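Search this forum Enter keywords Go
Home Forums Data Capture Hardware Reviews

Sotberg capture glove kit, first impressions
Posted 3 April 2025 by geturine_ops

We bought one Sotberg kit in December to replace the hand-tracking part of our old setup. Glove, marker cube, hub, cables, calibration card. Tasks so far are plush toys in and out of a collapsible dish basket, on a plain table. Soft objects are a bad case for any glove because contact starts before the fingers stop moving.

Cube pose is stable as long as two faces are visible to the fixed camera. With one face the orientation flips now and then.
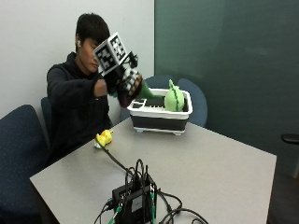

Calibration takes 11 minutes per operator and has to be redone if the glove comes off. The manual says otherwise. Finger data is usable after that, except for the thumb, which drifts toward the palm over a long session. Cable management is poor. The hub wants to sit near the operator and the leads are stiff.

irkari_user
Thumb drift is a fit problem. Order the small size and tighten the wrist first, then the fingers. We ran 1,000 episodes on the Irkari version, same sensors, and recalibrated once a day.

geturine_ops
Small size tried. Drift is lower but still there. Once a day is not enough for us, we throw out 27 episodes in a bad week.

benchleft
I would not buy a glove for this at all. A hand-held gripper with a wide lens gives you jaw width and wrist pose with no finger calibration. The Sampaio one rents for 275 a month. You lose the fingers, but if the target robot has two jaws you were going to discard them anyway.

irkari_user
Disagree. Retargeting from fingers to jaws is cheap. Going the other way is impossible. Also, wide-lens footage is a pain to label near the rim, where straight tubes come out as arcs.

benchleft
Undistort it first. It is one config file.
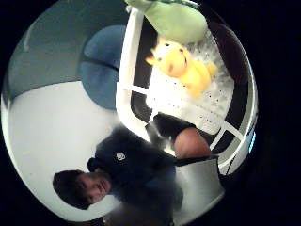
Can the Sotberg hub take the glove and a hand-held gripper at the same time?

Two devices work on firmware 2 and later, but they share one clock and the log rate drops to half for both. Use separate hubs if you need full rate, and sync on a hand clap.

irkari_user
Half rate is fine for plush. Not for anything that slips.

geturine_ops
Ordering a second hub. I will post drift numbers for both glove sizes when it is in.

Reply Quote Next thread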